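Support log: hand-held gripper comparison, laundry basket task
Posted 4:40 pm by Ernel test bench

Issue: the Kuhlmann finger pads lose ribbed knit at the corner fold. The flat pads we had before did not do this on tea towels. Reported against both hand-held units, left and right.

Setup is the standard one. Perforated white basket on the table, one garment in it, operator standing, both grippers worked from above. Flakico tracking software on default settings. Jaw opening set to 40 per cent on approach, then 100 once the fingers are past the rim.
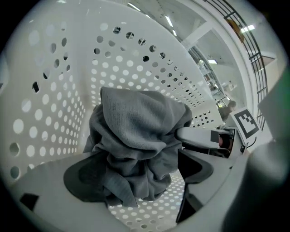

Dretstead, November

Grey ribbed knit, wrist camera view. The fold stands up well clear of the basket floor, so reach isn't the issue. With the cloth bunched like this there are several layers between the jaws, and the pads close on the outer one only. On lift the inner layers slide and the corner goes with them.

Tried so far:
- Wiped the pads with isopropyl. No change.
- Swapped left and right units. Fault stayed with the pads, not the unit.
- Slower close. Slightly better, still dropped the corner on 2 lifts.
- Went in from the side of the fold instead of over the top. Best result to date.

Second item, logged separately on the last ticket but probably related: tracking jumps when the two marker cubes get close together. We asked Flakico whether the cubes need a minimum spacing. Their reply was to keep at least one face of each cube in clear view of the head camera, and to watch the cable on the right unit.
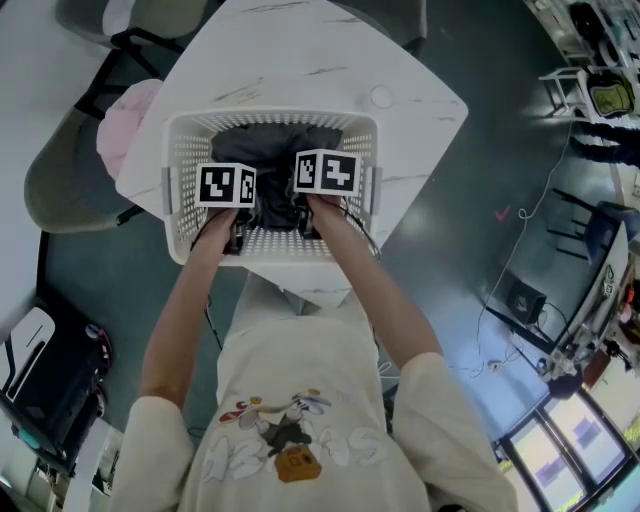
Head camera view, both grippers down in the basket, two marker faces showing on each cube.

No jump logged with the cubes at this angle. It came back when the operator turned the right wrist inward.

Status: open. Softer pads are on order from Kuhlmann. Will rerun the same garment with the side approach when they arrive and add the numbers to this ticket.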